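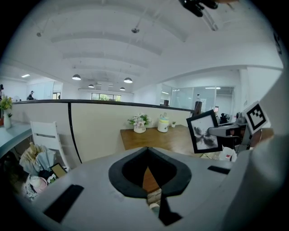

**dayana_tello** · 14 posts · May

Trying to make our corner at Swai feel less like a waiting room. We've got the brown table with the pot of pink and white flowers, the canister and a tiny plant. Is it enough, or too bitty?

**hpawlak:** Too bitty! I'd lose the canister and let the flowers have the table.

**socorro_g:** Disagree, I like the yellow and teal on it - cheers up all that cream wall.

**dayana_tello:** Ha, split vote already. My real worry is the chair, it's where everything ends up.
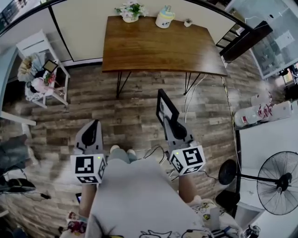
A straw hat and a pink plush toy live on there now and I can't bring myself to move either. Would a shelf from Funik do? They're almost 20 quid.

**hpawlak:** Shelf, yes. And tie up that white cable hanging off the table. 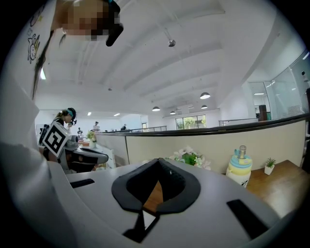
*The other plant, on the white desk*

**socorro_g:** Ooh, leave that one where it is, lovely leaves. Hubert will want it binned.

**hpawlak:** I would not. Canister still has to go though.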